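4.2 Programmgestaltung und Kartenverkauf

Für die Untersuchung wurden die Programme von 17 Metal- und Hardcore-Festivals ausgewertet, darunter das Fukevgate Open Air und die Konzertreihe Bremura. Als Einheit der Analyse gilt der einzelne Auftritt, nicht die Band. Insgesamt liegen 163 Auftritte vor, von denen 114 bereits vor dem Beginn des Vorverkaufs angekündigt waren. Die Daten zum Kartenverkauf stammen von den Veranstaltern selbst und haben den Stand 7.4.19.

Es zeigt sich, dass die frühe Ankündigung der Hauptgruppe mit einem schnelleren Verkauf in den ersten Wochen verbunden ist. Dieser Zusammenhang ist bei den kleineren Festivals schwächer ausgeprägt. In Makulthorpe wurde das Programm erst im Mai vollständig veröffentlicht, und trotzdem war dort der Campingbereich nach fünf Tagen ausverkauft. Wir vermuten, dass hier das Stammpublikum eine größere Rolle spielt als die Namen auf dem Plakat.

Die Angaben wurden mit dem Programm Toma codiert, wobei zwei Personen unabhängig voneinander arbeiteten.

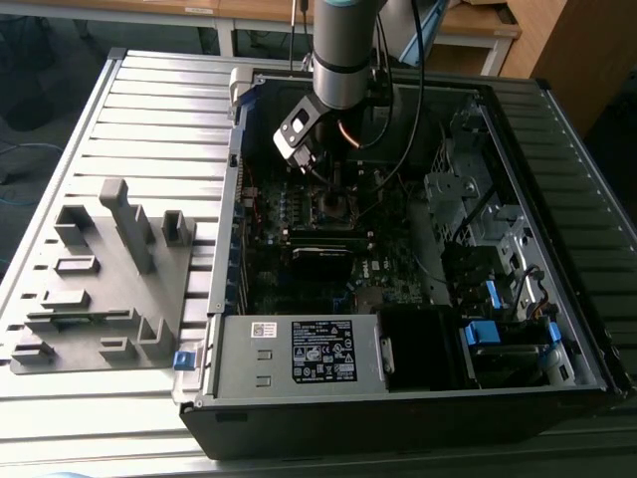

Abb. 3: Arm mit Greifer über der Hauptplatine eines offenen Rechners

Bei abweichender Codierung wurde der betreffende Auftritt gemeinsam besprochen. Schwierig war vor allem die Einordnung von Sonderabenden, die kurz vor dem eigentlichen Festival auf demselben Gelände stattfinden. Sie werden in der vorliegenden Arbeit als eigene Veranstaltung behandelt, sofern für sie eine getrennte Karte verkauft wurde.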